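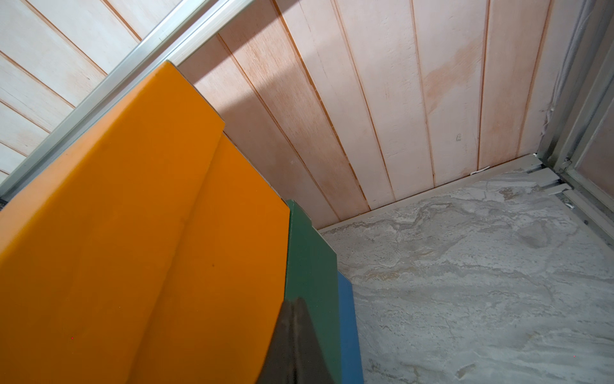
Section 7: When the arm stops with "Grip lost" or closes on nothing

Sooner or later you will walk up to your Stellden arm and find it standing quite still with the amber lamp lit and fault 278 on the panel. Please don't be alarmed. It is the commonest fault we hear about, and it means the fingers were told to take hold of something and the arm could not tell whether they had. Sometimes the part has been dropped, sometimes it was never picked up, and now and then the arm is holding it perfectly well and has lost faith in itself.

This section was rewritten on 24 Oct 2022 after Domingo Painemal, who looks after the arms at Cevesar, wrote us a very patient letter about a panel that slid out of the fingers as he reached in to clear the fault. His hand was only bruised, but the old wording would have had any of us doing the same thing, and we are grateful to him.

CAUTION: A stopped arm is still a powered arm. The fingers may open when the fault is cleared, and anything they are holding or leaning on can fall. Never clear fault 278 with a hand, a sleeve or a tool between the fingers.

7.1 Making the arm safe

1. Press the red stop button and leave it pressed.

2. Look before you touch. Find out whether the fingers are holding a part, pressing against one, or standing clear.

3. If a part is held or leaned on, support it from the side with your free hand well away from the fingertips. For tall or floppy parts such as foam panels and boards, ask a second person to help – it is worth the wait, even on a busy day.

4. Turn the isolator to OFF and wait for the panel lamp to go out. This takes 13 seconds, and it will feel longer.

5. Ease the fingers apart with the hand wheel on the side of the gripper and take the part away.

Note: If the hand wheel will not turn, stop there and go to 7.4. Please don't lever the fingers open.

7.2 Checking the fingers
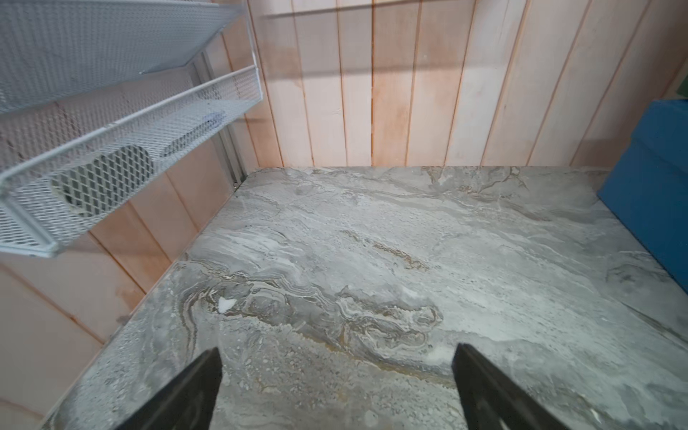
1. Turn the hand wheel until the fingers are fully open. They should move smoothly, and each should travel the same distance from the middle.

2. Wipe the inner faces with a clean, dry cloth. Don't use polish or spray cleaner, however tempting, as both leave a slippery film.

3. Try each finger gently from side to side. If there is any play, tighten the 4 screws at its root, a little at a time and working crosswise.

4. Look for chips or rounding at the tips. Worn fingers must be changed as a pair, using the Ovance finger kit.

7.3 Starting again

1. Clear everything loose from the space the arm will move through.

2. Turn the isolator to ON, release the stop button and choose SLOW on the panel.

3. Stand outside the marked area and press CLEAR. The fingers will open and close once.

4. Run 3 test picks with a light part before going back to normal speed.

Note: Small parts left over from the last job can confuse the grip check, so do look in the corners too.

7.4 If the fault comes back

Should 278 return during the test picks, leave the isolator at OFF, hang the warning tag on it and write down what the arm was lifting at the time. Danica Radulović on the Vukadinović service desk will want to know that first, along with the serial number from the plate under the base.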